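Cell notebook, Trarkby bench, November

Picked up from the cable job. The left wrist was throwing a position warning whenever it went past horizontal, and I'd convinced myself it was the encoder. Spent a good hour on that. It was the cable! The tie at the elbow had been pulled down hard, so every time the wrist rolled over, the connector took the strain. Cut it, rerouted with a proper service loop over the top of the bracket, new tie left just snug. Ran the wrist end to end 150 times at half speed and the warning hasn't come back once.

Very pleased with that, so on to the fun part.

Bracket screws on both sides had backed off a little. Cleaned the threads, a dab of thread lock, tightened in a cross pattern. Left them overnight before hanging any load on them. If you're following me on this cell, please do the same, the right-hand one shifted on us in the summer when we rushed it.

Re-zeroed both grippers afterwards. Left one was closing a hair off centre, which you'd never notice on a block but you certainly notice on a plunger. The Dinomen script does the job in one pass now (the new version, the old one is still in the shared folder and still wrong, don't use it). Finger force on the left is set to 90 in the config. At 300, where I found it, the plunger top gets squashed and then slips out on the way up.

Then the syringe task, which is the best test of two arms agreeing with each other that I know of. Left has the plunger, right looks after the lower end, and any error between the two bases shows up straight away as a lean in the barrel.
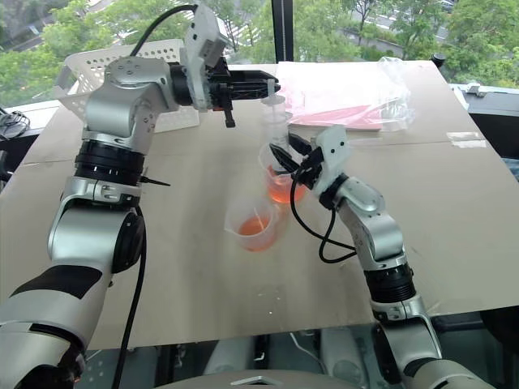
Left on the plunger, right low down by the rear beaker. Orange-red liquid in both.

I love watching this one. The pull has to be dead straight, and the right arm has to hold its place while the left one does the moving. With the old base offset the syringe tipped towards the window. I took 2 mm out of the right base in y and the tip is lovely now, upright all the way through the stroke.

Odds and ends:
- Joint collars wiped down, both arms. Dry cloth only, the spray leaves a film.
- Coloured water dries sticky. Wipe the fingertips before you park.
- Low sun in the afternoon upsets the Zindeo vision model, it loses the beaker rims. Mornings are fine. Blind on order.
- Right gripper cable loop is generous. I've left it, but watch it on wide sweeps to the right.
- Backup of the config is on the Bai drive, under "after cable".

Still to do: the slow-draw run with the force log switched on, and the same bracket check on the other cell, which I bet has the identical fault. I also want to try the handover with a smaller syringe if we've got one. Can't wait for that!

Comments

cell2_bench: Checked ours. Same tie, same place, pulled tight as a drum. Thanks for writing it up.

m.k.: Does 90 hold with wet fingertips? Ours slid at anything under 120.

Author: It held here with them wiped. Haven't tried it wet, will add it to the list.

latebus: Old Dinomen script now deleted from the shared folder. Sorry, that was me.

Contact the bench team | © Trarkby Workshop Notes | Back to top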